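Search
Type and press enter
3 min read

The small phone gets another chance

Kevin Apaza still carries a phone he can reach across with one thumb, and he lights up when you ask him about it. "People hold mine in the store and they laugh," he says. "Then they don't want to give it back!"

He runs Prunden, a repair and resale shop, and in February he started taking orders for the Erkia, a compact handset that sells for $700. He had planned on ordering 18 for the first batch. He ended up asking for 100, and he is still a little giddy about it.

"I figured it would be me and a few stubborn friends," he says. "Then the emails came in, from runners, from nurses, from a guy who just wanted his pocket back — I loved reading every one of them."
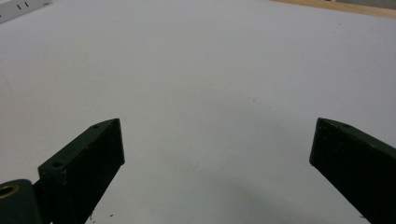 Murakami, who has sold big phones for years, isn't convinced, and told me that small ones always get great letters and poor sales, mostly on account of the battery. Apaza has heard that before and grins at it. The Erkia gets him through a workday, he says, and if he watches a long game on it he brings a charger.

What he really wants to talk about is repairs. The back comes off with ordinary tools, and he can swap a battery while the customer waits. "I've done it 3 times on my own phone just to show people. It's so much fun to see their faces."

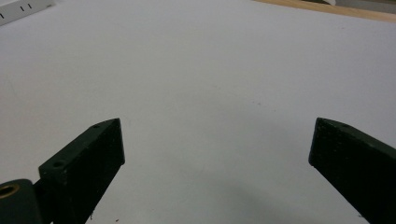 What comes next

Apaza is hoping for a better camera in the next model, and a color that isn't gray. He'd also like the Wurkolero case in a thinner version (he has written to them twice). "Keep the size, though," he says. "Please, please keep the size."

Contact | Copyright Prunden Mobile Notes | Back to top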